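Count the Bad Demonstrations Too

Most write-ups of bin picking report how many demonstrations were collected. Few report how many were thrown away.
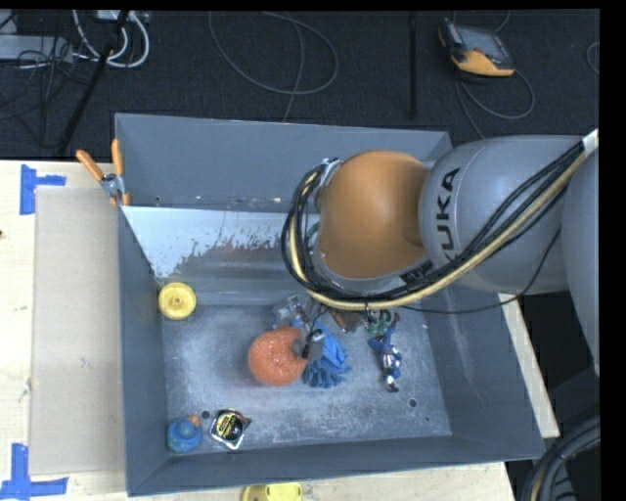
At Gernlow we recorded 200 teleoperated picks for the Drorkulum project and kept 159. The rejected ones had a pattern. Operators hesitated over soft items, backed off, and came in again from another angle. The reviewers marked these as operator error and deleted them.

I think that was a mistake. A second approach to a crumpled cloth is the part of the task the policy has least chance of learning elsewhere. Clean runs teach the arm what to do when the first grasp lands – a case a scripted planner already handles.

Hand guiding doesn't solve this. It gives smoother paths, but the operator feels contact through the arm and corrects for it, and a log of joint positions doesn't say why.

My proposal is modest. Keep the retries, label them, and publish both counts. Going from 200 runs to 2000 under the same filter will mostly buy more of the easy case.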